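Orvokki Pelkonen on clearing a room people still live in

Orvokki Pelkonen has been putting other people's living rooms in order for long enough that she no longer brings a checklist. She works mostly in Ostgate, in older houses where the furniture came with the family and stayed. Her rate is $174 for a half day, and she says most front rooms don't need more than that.

"People call me about the closets," she says. "Then I get there and we spend the first hour on the coffee table."

We met in August at a house on the Rivstead side of town. The owners had kept a formal sitting room with a carved sofa covered in brown and cream floral brocade, and a low black lacquered table in front of it with gold trim and an ornate pull. Pelkonen likes this kind of room and thinks it gets treated badly.

"A black gloss table shows everything. One scrap of paper and it looks like you haven't cleaned in a month. On an oak table you wouldn't notice it."

Her method is simple. Trash goes first, before anything is sorted or discussed. Crumpled paper and used foil go straight in the bag. Bottles go to the kitchen. Small boxes get opened, every one of them, even if the owner is sure they're empty.

"I found an earring in a box once. A good one. The lady had already claimed it on her insurance, $628, and she had to call them up and explain." 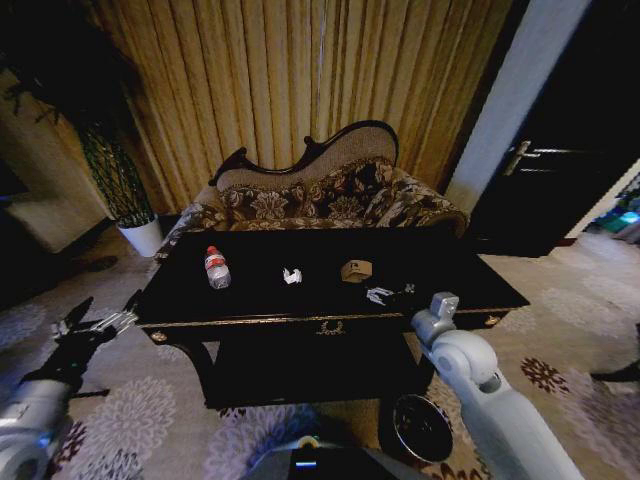 Ruotsalainen, on the other hand, would leave the small boxes for last, on the grounds that opening them is how a quick job turns into a long one. Pelkonen has heard this many times and doesn't agree. A closed box just moves to another table, she says, and then to a third.

She is careful about what touches the lacquer. Foil has sharp folds and she lifts it instead of sweeping it off with her hand. Little bits that tear loose get picked up with a damp fingertip. After that she uses a soft dry cloth, then one barely damp, then dry again. She doesn't use spray on old finishes — she did once, at the Maletti house, and the cloudy patch took a furniture restorer and a bill for $702 to fix.

"I paid it. It was my mistake. I haven't carried spray since."

Metal trim gets the dry cloth only. Brass polish on a corner knob will creep onto the wood around it, and she would sooner leave the knob a little dull.

The floor under the table is next. Things get parked down there, bowls and baskets and magazines, and after a while the family stops seeing them. She pulls each one out and asks whether it has been used since the holidays. If the answer takes too long, it goes to another room.

The sofa she does last, with the brush attachment on low, working down from the carved wood. Brocade holds dust in the raised parts of the pattern. She goes with the weave and doesn't press.

I asked if the rooms stay that way after she leaves.

"Some do. I tell them to keep a small wastebasket next to the sofa. They don't like how it looks, so they put it in the hall, and then the paper ends up on the table again."

She had another house at two o'clock, a dining room this time, with a china cabinet she had been warned about.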